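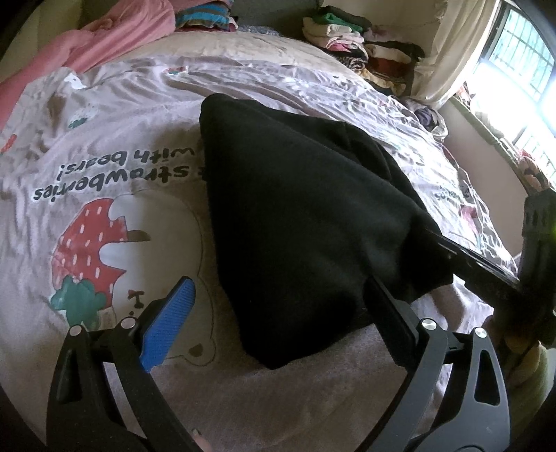 Handheld gripper with the blue pad on one finger and the flat black plate on the other, bed work.

Search reports Enter keyword Go

Household Gripper Comparison: Progress Report to the Nosthorpe Fund

Saturday, January 3, 2026

Prepared by Ayman Nasrallah

The short answer to the question the Fund asked in August is that we can't yet recommend either finger design over the other, and I would be wary of anyone who says they can. We have 418 recorded pick attempts on soft goods. That sounds like a lot. Spread over the fabrics, surfaces and operators we were asked to cover, it is thin, and for some fabrics it is too thin to say anything at all.

What was tried

The linkage and the hand tool stay the same throughout. Only the contact faces change. We have run three setups: rubber pads on both fingers, flat plates on both fingers, and the mixed setup with a pad facing a plate. The mixed one was added late, at the suggestion of Kokkinos, who make the pads. I didn't expect much from it and agreed mainly to settle the argument.

The work is done on beds and in ordinary bedrooms, with clothes, blankets and covers left as they are. The proposal promised this and I think it was right, but it makes comparison harder than the proposal admitted. A wrinkled duvet is a different surface every time an item is pulled off it. Two attempts that share a line in the log may have had very little in common.

What we think we know

The crosshatched pad holds fleecy and knitted fabric well once it is on. The trouble is getting it on. Its edge is thick, and on a soft bed it tends to push the item along, or press it down into the cover, before anything is gripped. Operators learn to come in at a low angle, and after that the failures drop. I don't count this as a point in favor of the pad. An arm following a fixed path will not learn it by feel, and the arm is what the Fund is paying toward.

The plate slides under an edge more easily. It also slides under the edge of the bedding. In 17 attempts the gripper came up with the item and the cover together, and the early logs scored several of those as successes on the grounds that the item had left the bed. I have gone back and marked them as failures. The totals in the previous report were too kind and should not be quoted.

The mixed setup looks promising, and I'd ask you to read that word coldly. Working the plate in first and closing the pad onto it seems to suit thick folded pieces. But it was tried last, by people who by then had plenty of practice with the other two. Some of its advantage is practice. I can't tell you how much, and I don't believe the existing data can be made to tell us.

Claims I would set aside for now

The supplier's note says that the pad "does not mark delicate fabric." We have not tested this. We have looked over items after handling and seen nothing alarming, but no one was checking under decent light or comparing before and after. Please treat it as an open question.

Our own proposal said that results from the hand tool would carry over to the arm at Nollis. It is the largest assumption in the project and we have done the least work on it. A person holding the tool corrects the wrist constantly, mostly without noticing. I watched a long stretch of recordings with this in mind, and in nearly all of them the wrist rolls a little just before the fingers close. The Nollis arm can make that movement. Whether its controller can decide when to make it is another matter.

Problems this period

Window light. Bright daylight behind the bed washes out part of the view in many recordings, and dark fabric suffers worst. The edges of a black garment can be hard to find even for a person going frame by frame. We first tried to fix this by drawing curtains, which gave us nice recordings of rooms no one lives in. We have stopped doing that and now log the light instead.

Pad wear. The texture on the blue pads gets smoother with use. We didn't record which pad was fitted on which day until well into the work, so wear can't be separated from anything else in the earlier sessions. This was my oversight.

Old data. Poltulport offered us their 2022 recordings for comparison. We looked at them and declined. The fingers are a different shape, the items are mostly towels, and the success rule isn't written down anywhere. Folding them in would make our numbers bigger and worse.

Next period

We will rerun all three setups in shuffled order, with every operator using each one. Fresh pads will be fitted at the start and logged. A lift will count only if the bedding stays down. The Nollis team has agreed to a first run on the arm with a short list of items, and I have asked them to keep the failures as well as the highlights.

Spending is in line with the plan. I am not asking for more money. I am asking for the recommendation to be held back until the shuffled runs are in – the present lead of the mixed setup could easily shrink or vanish. If the Fund needs something sooner for its own reporting, I would rather it said "no clear difference so far" than named a winner.

The corrected logs are available on request. The earlier summary chart has been withdrawn.

17 shares
3 comments

Related reports
Nollis arm: controller notes
Soft goods handling: how a lift is scored
Kokkinos pads: fitting and replacement
Poltulport recordings: reasons for not using them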